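Budget season for the folding cell

Sat 26 January

The Junaldale newsletter asked every project to send in its wish list before the February meeting, so I've been going through our parts drawer with a notepad and a slightly sick feeling. We have 2,000 dollars for the year. That sounded like a fortune in the fall! Then Blažena Hubáček read me the price of a spare wrist motor over the phone and I had to sit down.

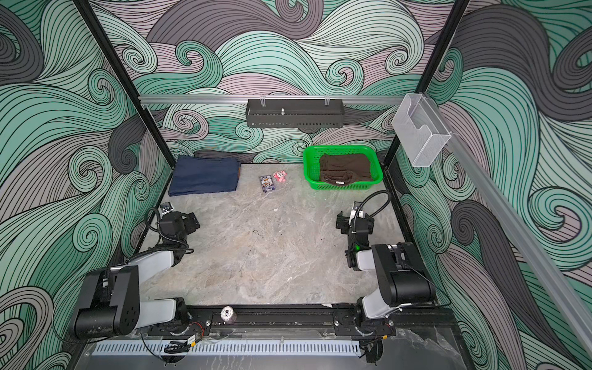 The two-arm cell, with jeans folded at the back left and the green basket on the right.

My first instinct was to ask for a third camera, but Blažena talked me into spares (she's right, she usually is). If one arm goes down, the whole laundry project stops with it, and the last motor we ordered from Trandalent took 6 weeks to arrive. So the list now starts with one motor, two sets of gripper fingers and a bag of cable ties. The cable ties are a personal request.
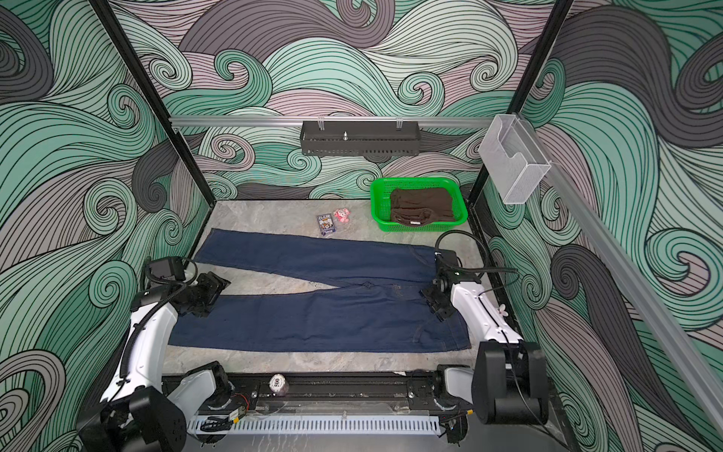 By Maricruz Quintero, Junaldale workshop

Jeans are the reason I'm fussing over fingers. A T-shirt forgives you, but denim is heavy and thick at the seams, and I want a grippier pad on both arms before we try anything bigger. Cleltance sells a set for 50 dollars and I've put down two. I also asked Viera Kollár if we could print our own — she's willing, but she wants us to pay for the filament, which is fair enough.

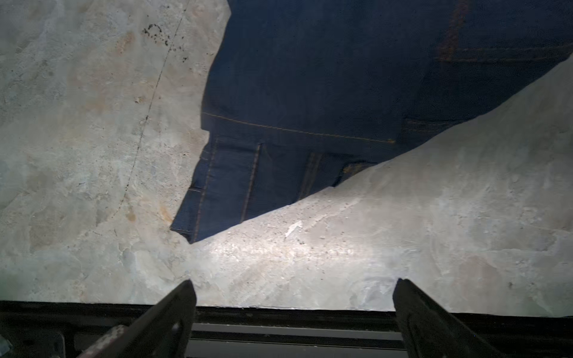 Wrist view, gripper open, with the jeans' stitching ahead.

We go through a lot of clothes too, so there's a line for 60 dollars at the thrift store. Please don't donate your old jeans without asking me first, I have nowhere to put them.

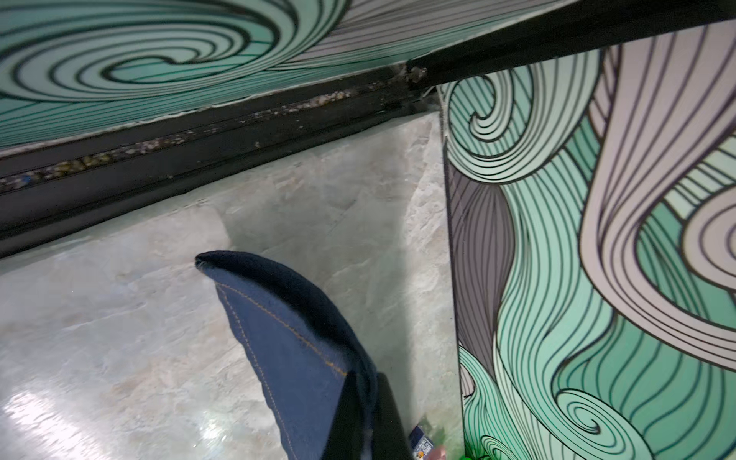
Cleaning supplies never made it into a budget before, and this year I'm giving them their own line. I'd like a small handheld vacuum with a narrow nozzle that lives on our shelf and doesn't wander off to the wood shop. Look at the crumbs and grit sitting in the black channel along the bottom of the patterned panel, with that one tiny blue speck in among them! A cloth won't get in there. I haven't picked a model, so if you own one you like, send me the name before the February meeting.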